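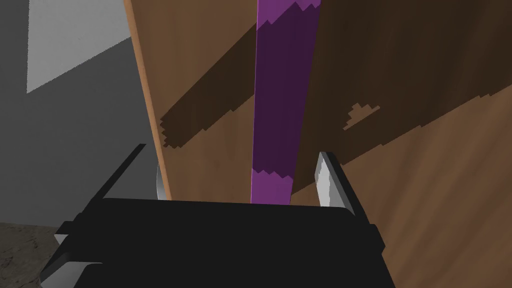
Call for participants: review panel for simulated test results in home robotics

Every vendor we talk to has a simulator, and every simulator has a success rate. We have stopped being impressed. A gripper that handles a cabinet in a rendered kitchen 200 times has told us something about the rendered kitchen. What it says about the one at your aunt's house is an open question, and the draft good-practice rules now going around mostly skip it.

Tevis is putting together a review panel to go through those draft rules clause by clause before we decide whether to sign on. The draft has 71 clauses. Some are sensible. A good many use the word "representative" and never say of what. We want people who will write "of what?" in the margin and keep writing it until they get an answer.

What you would do

Read the draft and a set of 205 simulated trial records supplied by Cukar and Mukari. Mark each record as one you would accept, one you would reject, or one you can't judge from what was handed over. We expect the last pile to be large, and it is the one we care about most. You will also look at stills and replays and say what you think of the lighting, contact and clearance settings behind them – where the settings were disclosed at all.

There are 2 online meetings, chaired by Elaine Damasceno. The rest is done at home on your own schedule. Reading is paid by the hour at our standard reviewer rate, meetings included.

Who should apply

Test technicians, safety inspectors, cabinet installers, repair people, occupational therapists, and anyone who has had to sign a form saying a machine was fit to use. You don't need to write code. If you have built simulators, please apply too, but tell us which ones and who paid.

Who should not

Current staff of Cukar or Mukari. Also anyone who already believes the rules will fix the problem. We tried a friendlier panel in February at Rivera and got back nine pages of agreement, which Nivaldo Arruda filed and has not needed since.

What we can't promise

That your comments will be adopted. The drafting group may take them or leave them. We will publish all of them under your name, or without it if you prefer, including the ones that disagree with us.

To apply

Send one page to Aparecida Pimentel at the Tevis standards desk by 11 April 2021. Skip the résumé. Describe a test you once saw passed that should have failed, and how you knew.

Related items
Reviewer pay and expenses
Alcides Medeiros: What "success" means in a trial log
Comments received on the first draft
Tarcísio Batista on disclosing simulator settings
Open calls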